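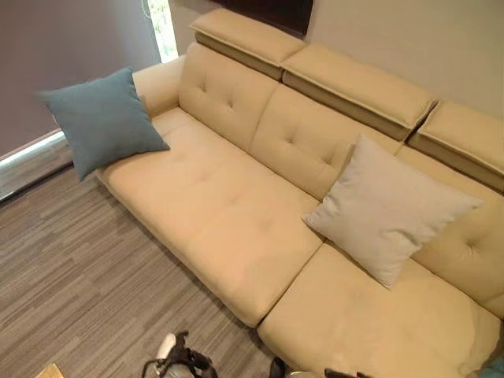

A cream leather sofa with adjustable headrests and button-tufted back cushions.

An adjustable headrest sofa is an upholstered seat whose back is topped by padded blocks that can be raised or folded forward. Most are covered in leather or a coated fabric and are sold for living rooms where people watch television.

Construction
Each headrest is fixed to the top rail of the backrest by a ratchet hinge with up to 6 positions. The underside of the block stays hidden when it is down and is sometimes covered in a darker or cheaper material. Back cushions may be plain or tufted. In a tufted cushion, buttons are pulled into the padding with cord, which leaves shallow dimples. The Forari company sold an early ratchet hinge to furniture makers, and a later version by Dallus was tested with a load of 800 newtons.

Color and care

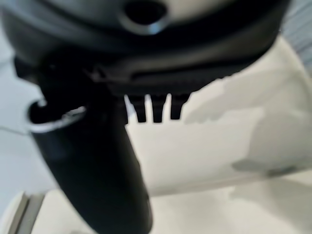 Pale leather is chosen to make a small room look larger, but it shows marks sooner than brown or black. Dye from new jeans is the usual cause on seats, and skin oil on headrests. Smooth, glossy surfaces in cream-white also pick up soft grey shadows and reflections, and these can be mistaken for dirt under a single lamp. Raelene Sutcliffe's upholstery manual advises checking a patch in daylight before any cleaner is used. Wiping with a damp cloth is enough for most marks — solvents can lift the finish.

Throw pillows are often added for contrast. Blue-gray and teal are common choices with cream.

See also
Recliner
Tufting
Galtlow hinge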